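Print this page | E-mail this page

6/18/24
Minutes taken by Nermina Georgiev

Two-Arm Cell: Setup and Upkeep Meeting

Present: Selma Pavlović, Marin Todorova, Damir Bošković, Nermina Georgiev
Apologies: Baltazar Orozco

1. Notes from last time

Accepted with one fix. The right gripper fingers were ordered through Macaraeg, and the notes had said Sonell. Sonell only supplies the cables.

2. Gripper fingers

Damir went over the finger change on both arms and was very happy with how it went. Each housing comes off with two small screws, and he would like everyone on the team to learn the job. The plate routine is now the standard check after any finger change. The right gripper takes the plate by its rim and holds it on edge, while the left stays open and clear. Marin asked if a bowl could be added to the check. Agreed to try it, but only after the plate log is complete. 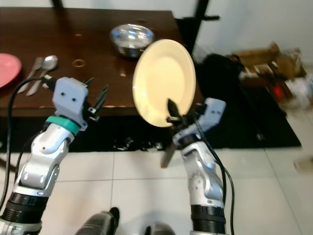
Right gripper holding the plate on edge, left gripper empty.

Selma reported 242 plate cycles logged since the fingers were changed, with five drops. All five were on the old grip force setting. She raised the setting one step and has not had a drop since, which got a round of applause. The new value is in the Closuteo settings file, and the old one has been kept there under a comment in case we need to go back.

3. Cables

Long talk on this one. The cables run down the outside of the right arm, and Marin wants more slack at the wrist before the next round of wide moves. Damir thinks the slack is fine and the clips are too tight. They will look at it together with the power off, open each clip in turn, and move the wrist by hand through its full range.
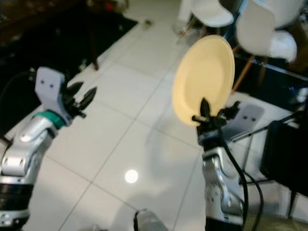 If the cable pulls at any point, the clip nearest the wrist moves down first. Marin will mark the old clip positions with a paint pen so we can put them back. Damir offered to write it up as a one-page guide with drawings -- yes please! The spare cable set stays in the Fokora cabinet, top shelf, and whoever takes one signs the sheet.

4. Arm zero and approach height

Selma has rewritten the zero routine and it is a real pleasure to use. Both arms go to their rest pose, the joint readings are compared with the saved ones, and any joint that is off is listed by name. The whole thing used to fill most of a page in the handbook. Next she wants to tune how low the right fingers come in over a plate lying flat on a table.

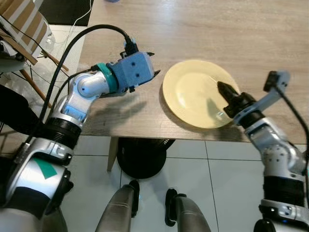
She would like to lower the approach in small steps and stop as soon as the fingertips touch the plate, then save a value just above that. Marin suggested doing the same on each table we use, as the heights differ. Agreed. Nermina will add a table height column to the log.

5. Service hours

The arms are at 573 hours. Joint check and screw check to be done before the next long run. Baltazar sent word that he can do the screws and would love company.

6. Actions

Damir -- cable guide, first draft
Marin and Damir -- clip check, right arm
Selma -- approach height on each table
Baltazar -- screw check, both arms
Nermina -- new log column, update the handbook page on zeroing

Next full review in September. Damir to bring the old fingers so we can compare the wear.

Print this page | E-mail this page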